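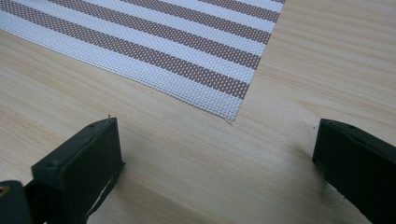 4. Rules for Hand-Held Collection

4.1 Scope

The rules in this section apply to demonstrations recorded with the hand-held gripper described in Section 3. They cover the state of the tool, the state of the work surface, the start and end of each recording, and the conditions under which a recording is accepted. They do not cover teleoperated arms, for which the Cuesta site keeps its own procedure, and they do not cover storage or consent, which are dealt with in Section 6.

The first draft was written by Sinan Işık at the Priline site. It was revised twice after use at Cuesta and was closed to further changes on 31 Dec 2024. We refer to the closed version as the Somalow rules. Where a rule changed between drafts and the change affected which recordings were kept, we say so.

"Must" marks a condition whose breach leads to rejection. "Should" marks a condition whose breach is logged but does not by itself lead to rejection. In the first draft both words were used loosely, and operators at the two sites read them differently. Part of the disagreement reported in Section 4.6 goes back to this.

4.2 State of the tool

The two fingers must be of the same type and must be fixed with the full set of screws. A finger that can be turned by hand on its mount fails the check. The operator presses each finger tip sideways with a thumb, first inwards and then outwards, and looks for play at the mount. No measuring tool is used. We tried a feeler gauge at Priline and dropped it, as it added time and found no loose finger that the thumb test had missed.

Padding, tape and other material added to the fingers should be whole and flat. Added material falls into one of three grades. Grade A is whole and flat along its full length. Grade B is torn or lifted at an edge but stays clear of the contact face. Grade C reaches over the contact face or can fold over it during a grasp. Grades A and B may be used, with grade B written in the session log. Grade C must be replaced before recording.

Figure 4 shows the kind of view on which the grade is given during review. Both black fingers stand in the lower part of the picture with bare table between them. A thin, jagged strip of white material runs down the side of the left finger and partly peels away from it. A still of this sort is enough to tell grade A from the other two. It is not enough to separate B from C in every case, and the reviewer must look at a closing movement before settling on either.

Screw holes on the upper faces of the fingers need not be covered. An early draft asked for black tape over them, on the grounds that a bright screw head might act as a marker that a learned policy could rely on. The rule was withdrawn. Holes and inserts hold a fixed position relative to the camera for as long as the mount is not altered, and we found it more useful to require that the mount stay unaltered within a session. If any part of the mount is changed, the session must be closed and a new one opened with a fresh calibration.

The lens must be wiped with a dry cloth at the start of each session and after any contact with food, liquid or powder. Fibres on the finger tips should be removed at the same time. A fibre at the tip is small in the picture but lies close to where contact takes place, and during annotation it has been taken for the edge of a thin object.

4.3 State of the work surface

The surface must be a normal domestic or office surface in its usual finish. Glossy surfaces are allowed. Where a lamp or window gives a bright patch that hides the target object from the start position, the operator must move the object or the lamp and note which of the two was moved.

Thin textiles and mats receive a rule of their own. They lie close to the table, they offer little height for the fingers to close on, and their appearance changes with viewing angle. The following conditions apply.

(a) At least one corner of the mat must be visible from the start position. The whole mat need not be.

(b) The mat must lie flat within the visible part, unless the task is to flatten it.

(c) Loose threads at a corner or edge should be left as they are. They must not be trimmed between recordings of the same session.

(d) The mat should differ from the surface in colour or pattern along the edge nearest the fingers. A plain mat on a surface of the same tone may be used only if the edge casts a shadow that the reviewer can follow.

(e) Mats with an open weave must be logged as such.

The mat in Figure 4 is a striped one with a fine open mesh, brown alternating with white, and its lower right corner points into the space between the fingers. The corner has a few frayed threads, so condition (c) applies. Its last brown stripe is followed by a plain white border, and a faint shadow follows the edge on the pale wood. Under condition (d) we accept this as sufficient contrast. Yufang Yin, who reviewed the textile subset, proposed a stricter form of (d) that would require a dark border on a light surface or the reverse. We did not adopt it. Few mats in ordinary homes would have passed, and the subset would have stopped being of use for the purpose stated in Section 1.

Condition (e) came in late. Depth estimates over an open weave tend to fall partly on the mat and partly on the table beneath, and a user of the data who filters on depth needs to know which recordings are affected. Recordings made before the condition was added were relabelled from their first frames.

4.4 Start and end of a recording

Each recording must begin with the fingers open and still. The target must be in view or partly in view, and the operator's free hand must be out of view. The still period runs until the indicator on the handle changes. Operators new to the tool often move too soon; the training sheet therefore asks them to say the task name aloud before moving, and the audio track is discarded on import.

The space between the fingers should be clear at the start. Crumbs, specks and marks on the surface are allowed and should not be wiped away between recordings of one session, since a surface that grows cleaner over a session gives a cue to the order of recording. If the surface has to be cleaned for some other reason, all later recordings belong to a new session.

A recording ends when the task is complete and the fingers have been opened and drawn back from the object, or when the operator gives up. Both kinds are kept. An abandoned attempt must be marked at the time it is made. Marking afterwards from memory is not allowed — in the trial period it produced labels that did not match the recordings.

4.5 Order of checks

The checks are carried out in a fixed order: fingers, padding, lens, surface, object, view. The order follows the cost of correction. A loose finger found after the object has been placed means that the object must be placed again, and operators under time pressure were seen to skip the second placement. With the fixed order, the full set of checks is made at the start of a session and the last two are repeated before each recording.

A session holds at most 16 recordings. The limit was chosen so that grip fatigue would not lead to a visible drift in the way the tool is held. It also keeps the amount of material lost through a missed check within bounds, given that a fault in the tool leads to rejection of the whole session.

4.6 Review and agreement between sites

All recordings are reviewed by one person from the site where they were made. A sample is reviewed again by a person from the other site, who does not see the first result. The second review covered 150 recordings out of 1454. The reviewers gave different accept or reject results in 7 cases. Most of the disputed cases concerned grade B and grade C padding, and these were settled by viewing the closing movement as set out in Section 4.2. The others concerned the flatness of a mat under condition (b), where the reviewers differed on whether a raised edge outside the visible part should count. The wording "within the visible part" was added as a result.

The sample was drawn evenly over sessions and not over tasks. Textile tasks are thus present in proportion to their share of sessions, and the agreement should not be read as an estimate for textiles alone.

4.7 Limits of the rules

The rules fix what an operator can see and correct with simple means. They leave room lighting uncontrolled apart from the bright patch case, and they say nothing about the speed of movement. Speed was considered for the second revision. The Terby group, who used an early copy of the rules with a different handle, set a maximum speed and enforced it with a tone. We did not follow them, as our operators slowed down well before contact without being told to and the tone was found distracting in shared rooms.

The grading of padding is coarse. A strip that is grade B at the start of a session may reach grade C before the end, and the present rules catch this only at review. A mid-session check of the fingers would catch it sooner. We have added such a check to the procedure for the next round of collection, planned for September, and have left the recordings of the present round graded as they were.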